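Thread: grout on kitchen backsplash, seal or no?

grukley_fan
Tile has been up since April, grout never sealed. Contractor quoted 200 for a "full treatment" which seems nuts. Anyone just do it themselves?

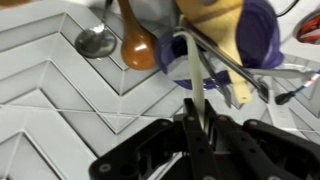 the cream-white handle

bendia72
Do it yourself. One bottle of Barua, small brush, done in an evening. Wipe the extra off the tile fast or it hazes. 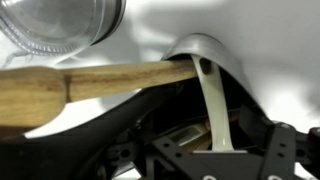
Also clean first!! baking soda paste, rinse, let it dry overnight. I skiped that once and sealed the grease right in.

Trindalis
Disagree. Backsplash isnt a shower. Mine is 9 years old, never sealed, looks fine. Save your money.

bendia72
depends what you cook. Tomato sauce behind my stove says otherwise

grukley_fan
We fry a lot so... yeah. White tile, grey grout, zigzag. 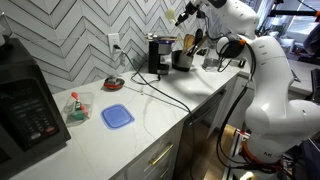 counter and backsplash, 21 Aug 2020

Trindalis
ok grey hides everything, even less reason. And ask what the grout is, epoxy doesnt need sealer at all.

grukley_fan
No idea what it is. Bag is long gone.

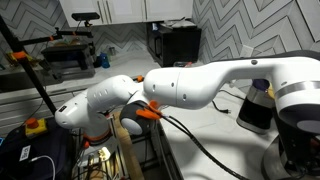
Guess I'll try the water drop thing tonight, if it soaks in I'll seal. Paid 158 for that grout job, not paying 200 more.

bendia72
good plan. two thin coats, not one thick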